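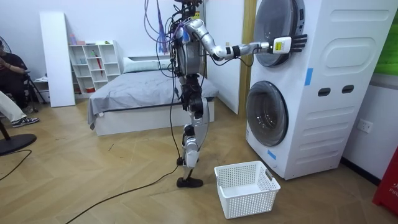 Romana Procházka keeps a jug of rainwater on her desk, and she will pour you a glass before you have your coat off. "Go on, it's been through three filters and a UV lamp!" she says. It tastes of nothing much, and she's delighted when I tell her so.

Procházka designs home rainwater systems at Hisidwood, a small firm that until August sold mostly garden barrels. Now the phone rings all morning with people who want to use their roof water indoors, for flushing, for laundry, some of them even for drinking. She loves those calls (her colleagues say she takes far too long over them).

"People start with the tank," she says. "They want to know how big. I want to know about the gutters! What's the roof made of, are there trees over it, where does the first dirty water go when it rains after a dry month?" 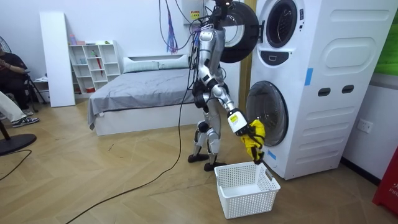

That first flush is her favorite subject. It carries dust, pollen and bird droppings, and a simple diverter sends it away before it reaches storage. Her own house has a 500-gallon tank with a 5-micron sediment filter after the pump, and she checks the diverter every Tuesday with a flashlight.

I ask what she likes about soft water. "Oh, the soap! Rainwater has hardly any minerals in it, so you use less detergent and the kettle stays clean. My mother-in-law came to stay and washed her hair twice in one day."
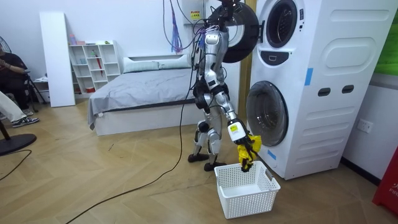

She gets more careful when we come to drinking it. Filters catch grit, but germs are another matter, and she wants a lab test before anyone fills a glass, then another each year. Some towns don't allow it at all, so she tells callers to ask first.

Her next job is a shared tank for a row of houses on Grallano Street, and she has the drawings out before I've asked. "Look at that roof," she says, tapping the longest one. "All that rain, and it's been going straight down the storm drain."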